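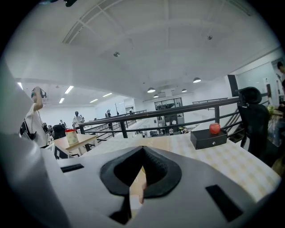 Search this manual
Enter keyword or fault code

Section 7. When a hand gripper stops tracking or its pads stop meeting

11 January 2021
By the Galtlow support desk

If you have come to this section, you have most likely had a session stop on you with code 229 on the recorder, or you have played back a recording and found one hand sliding off sideways while the other behaves perfectly well. Please don't worry too much. Most of the faults we hear about with the Darnus hand grippers can be put right at the table with a soft cloth and a little patience, and very few of them mean sending anything back to us.

What the codes mean

Code 229: the recorder has lost sight of one marker cube and has not found it again.
Code 885: the signal from a gripper has dropped out, nearly always at the cable.

If you see both together, deal with 885 first. A gripper that has lost its signal can set off a 229 as well, and we have known people to spend a whole afternoon polishing cubes when the trouble was in a plug.

CAUTION: Stop the session before you touch the finger pads or anything near them. Keep your fingers out of the gap beneath the pad until the trigger lock is on. The jaws don't close hard, but they will pinch, and the notch in the pad is just the right shape to catch a bit of skin.

7.1 Stopping safely

1. Open both grippers and let go of whatever you were holding. Set it down gently, even if the recording is already spoiled.
2. Press Stop on the Clovanov recorder and wait for the light to go out.
3. Slide the trigger lock forward on each gripper.
4. Lay both grippers on the table, well in from the edge, with the cables slack.

NOTE: If you are working upstairs or beside a railing, please take an extra moment over step 4. A gripper that rolls off a table is a repair job, and one that goes over a railing could hurt somebody below.

7.2 Checking the cables (code 885)

1. Follow each cable with your fingers from the gripper back to the recorder. Feel for kinks, flat spots, or places where the covering has split.
2. Unplug the cable, look into the plug for lint, and push it home again until it clicks.
3. Let the cable run down your body or back along your forearm, whichever you find more comfortable, and leave enough slack that you can reach the far side of the table without a tug.
4. Move any loop on the floor away from your feet and away from anyone who has to walk past.
5. Stretch your arm out slowly and watch the recorder. If 885 comes back at the same point in the reach each time, swap the cable for the spare.

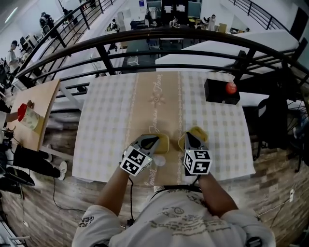
Fig. 7-1. Both hand grippers held over the table, each with its marker cube mounted.

7.3 Checking the marker cubes (code 229)

1. Wipe every printed face with a dry, soft cloth. No sprays, please - they lift the print.
2. Try to turn each cube very gently between finger and thumb. It should not move at all. If it does, tighten the screw underneath and go on to 7.5.
3. Look for scuffs on the black squares. A small scratch on the white is harmless, but a worn black corner means the cube needs replacing.
4. Keep the two cubes at least 400 mm from the head camera while you work. Leaning right down over a small object is the commonest cause of a 229, and we all do it.

7.4 Checking the finger pads

A worn pad gives no code, so this one is easy to miss. The usual sign is an object that twists or slips as you lift it.

1. With the lock on, look at both pads from the side. They should be level with each other.
2. Press each pad lightly. It should spring back.
3. If a pad has torn or come loose at the base, fit a new pair. Don't mix an old pad with a new one.

7.5 Starting again

1. Hold both grippers 700 mm from the head camera, pads closed, and stay still until the recorder beeps twice.
2. Make one short trial recording with something soft and light before you go back to your real task.
3. Mark the spoiled recording as "fault" in the session list. Please don't delete it - if you end up writing to us, it is the first thing we will ask for.

Related sections
Replacing a finger pad
Cable routing for left-handed users
Clovanov recorder: full list of codes
Ngô carry case: packing the grippers
Changes to this manual due in March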